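In Praise of the Cluttered Simulated Kitchen
By Serpil Tatlı

I have spent a good part of my working life watching robot arms do chores in kitchens that don't exist, and I would like to put in a kind word for the messy ones. People in my field are fond of clean test rooms (one table, one cube, lovely even light), and I understand the appeal, having built a few of them myself! But I have come around to thinking that a policy tested only in a tidy room hasn't been tested very much, and that we ought to dirty things up long before we start bragging.

My change of heart began with a policy we called Nuso. On our plain tabletop it was a little star. Then a colleague talked me into running it in Drura, our set of cluttered rooms, where the tables, walls and objects get shuffled like a deck of cards and nobody worries whether a tomato belongs next to a push button. Out of 60 trials in those rooms, Nuso finished 33. I went home on a Monday evening feeling rather sorry for myself, and by breakfast I had decided it was the most useful number we had produced all year. 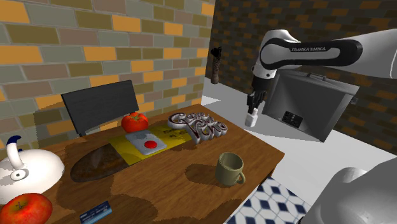
Why not just test on a real robot?

Real arms are slow to reset and hard to share, so most labs can afford only a handful of real trials per policy. Simulation lets you run the same policy through many different rooms first, and save the real trials for checking whether the simulated ranking holds up.

That last part matters to me more than the score itself. I don't much care whether a simulator predicts the exact success rate on hardware. I care whether it puts the policies in the right order, and whether it makes them stumble for reasons I would recognize. When we compared Nuso with an older policy, Nyamweya, the plain room had Nuso far in front. In the cluttered rooms Nyamweya trailed it by just 2 trials, and I would much rather learn that on a computer than in front of visitors.

There is a fair complaint on the other side, and I hear it every time I give a talk. Rendered shadows can have jagged edges, wood grain can look printed on, and a real camera will never see quite the same thing. All true, and I still think we worry too much about prettiness and too little about variety. Give me a rough-looking kitchen with a mug lying on its side and a salt shaker inside it, because that asks something of a policy that a perfectly lit cube never will. 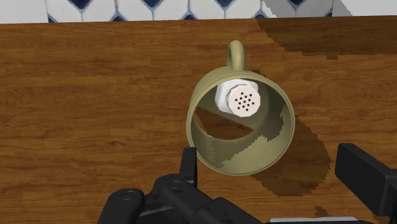 What I would like to see in papers

First, please tell us how many rooms you used as well as how many trials. Running one room over and over mostly tells me about that room, and I say this as someone who once reported exactly that and was quite pleased with herself. Our newer suite, Brakik, holds back 6 rooms that never appear in training, and I wish we had done it sooner.

Second, show us the failures, and more than the funny one you save for the end of the talk. I keep a folder of ours and go through it with a cup of tea whenever I am tempted to write the word "robust" in an abstract.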